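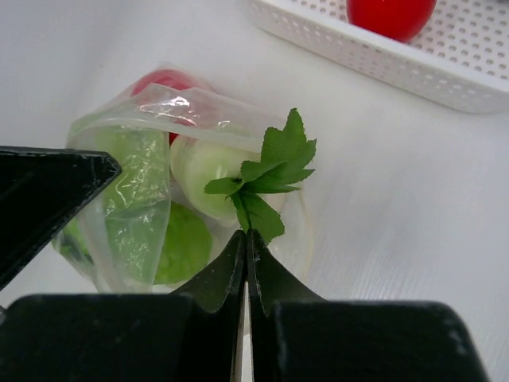

Fresh mint and a clear bag of produce on the white tabletop.

I killed a lot of mint before I learned how to keep it. For years I'd bring a bunch home from the market in Okley, shove it in the crisper drawer under something heavy, and find it four days later looking like seaweed. Then I'd buy another bunch and do it all over again.

What changed things was an afternoon with Siv Magnusson, who grows herbs on a narrow strip of ground outside Drencombe and has very little patience for people like me. I drove out there last June thinking I'd come home with some recipes. I came home with a lecture (a friendly one!) and more mint than I have ever owned in my life.

Siv's first complaint was about my shopping bag. I'd stopped at a stand on the way and had tomatoes in there with a bunch of mint squashed underneath them, and she had it all out on her table before I'd even sat down. "You wouldn't store a salad under a bowling ball," she said. Herbs ride on top, or they ride in your hand. I've carried mine on the passenger seat ever since.

Her method goes like this. Pick through the bunch when you get in and pull off anything black or slimy. Trim the stems, just the very ends, and stand them in a glass with an inch or so of cold water. Drape a plastic produce bag loosely over the leaves and put the whole thing in the fridge, somewhere it won't get knocked over. Change the water when it goes cloudy. My best bunch so far made it to 24 days, though I'll admit the last few sprigs only went into tea.

I save my produce bags for this now. They live in a drawer with the rubber bands, and my husband thinks there are 200 of them in there – he's exaggerating, but I've stopped arguing.

As for eating it, I've gotten pretty shameless. Whole leaves go into a tomato salad with salt, olive oil and a little red onion, and you want more than you think. Chopped mint goes into yogurt with grated cucumber. The neighbors at Stosach, the old apartment building where I rent, have started leaving jars outside my door when they want some, and I fill them when I can.

Siv also talked me into growing a pot of it on the windowsill. Keep it in a pot, she told me three times, and never let it near a flower bed. Mine is leggy and leans hard toward the glass, but it put out new leaves this week and I had two of them in my tea this morning.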